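Bring back the paper bus timetable

Writing this fast because the 2 is due in nine minutes, or it isn't, I have no idea, and that is more or less my point.

Nanisdale stopped printing its bus timetable in October. You remember the one. Folded twice, green on the front, route map nobody under forty could fold back up. They used to sit in a wire rack at the library and another one at the pharmacy. Now there's a sticker with a square code on it, and the sticker at my stop has been peeling since New Year's.

So you scan it. If you have a phone. If it has charge. If your data hasn't run out on the 26th like mine does. Then it wants you to get the Utora app, and the Utora app wants your location, your email, and a password with a symbol in it. All I want to know is when the bus comes.

I'm not against phones. I'm typing this on one, thumbs and all. What I'm against is taking away a thing that worked and calling the leftover hole a service. The paper cost the town next to nothing. I asked at the desk. The last print run was 1055 copies and every one of them went. Somebody wanted them! That is not a dying format, that's a sold out one, except they were free.

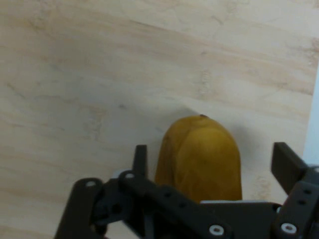

My neighbor Hemi Sutcliffe had his taped inside the cupboard door, next to the number for the plumber. He's eighty-one. He'd marked the Kimmont run in red pen, the one he takes on Tuesdays for his eyes, and he'd crossed out the buses that are always late and written the real times next to them. Try doing that to an app. He knew the thing better than the drivers. Now he rings his daughter at work and she looks it up and rings him back, and he hates asking, so mostly he just goes out early and stands there. Forty minutes once. In sleet.

The town's answer is that the app is more accurate. OK. Is it? Twice this month it told me a bus was "arriving" and there was no bus, there was a road with a dog on it. A printed time can be wrong too, sure, but it's wrong the same way every day and you learn it. You plan around it. I knew for six years that the 5:40 was a 5:48. Nobody had to send me a notification.

And a timetable tells you more than the next bus. It tells you the last one. That's the one that matters if you work evenings, or you're at the hospital with someone, or you're sixteen and out at Muli with your friends and need to be home. On paper you see the whole day in one look – gaps and all. I think the gaps are part of why they don't like it, frankly. Put the Sunday service on a sheet of paper and people notice how white it is.

Someone will say trees. Fine, print fewer. Print 100 and put them where people go. Laminate one for each stop, big type, screwed to the pole, done. The poles are already there. The frames are alraedy there, most of them, with nothing in them but a dead wasp.

Someone else will say everyone's got a smartphone now. No. Everyone in the meeting has got one. Different room. Go stand at the Kimmont stop on a weekday morning and look at who's waiting. Older people, kids, people with three bags and no free hand. They are the ones who ride the bus. The people who decided this drive.

Same thing is happening with parking, by the way, and the swimming pool, and the dentist. One at a time it's a small nuisance. Add them up and you've got a person who can't get through an ordinary Monday without borrowing somebody's kid. But that's a longer piece and I haven't got the time for it.

What I'd like is small. Paper in the library rack. A printed sheet at every stop, with a date on it so we know its current. A phone number with a human on it would be nice too but I'll take the paper first.

There's a comment form on the town site, open until the end of the month. It's online only, naturaly. If you know somebody who can't fill it in, go round and do it with them. I'm doing Hemi's tonight, if I get home.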